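The Tabletop as Working Surface

When the Golholm reading room reopened in August, its 234 members found the dark tables gone. In their place stand six with pale wood-grain laminate tops, chosen by Elżbieta Jasińska after two seasons of trials.

"A matte surface is kinder to the eye in the afternoon," Ms. Jasińska notes. Fine, close grain was preferred to a pattern with knots.

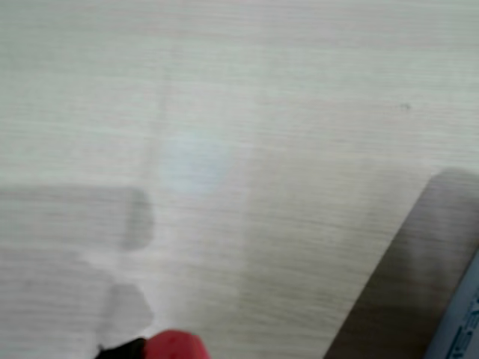 Care is modest. The supplier, Nasberg, advises a damp cloth and mild soap, and the room closes at 3 p.m. once a month for cleaning. The old tables have passed to the Kneževič annex.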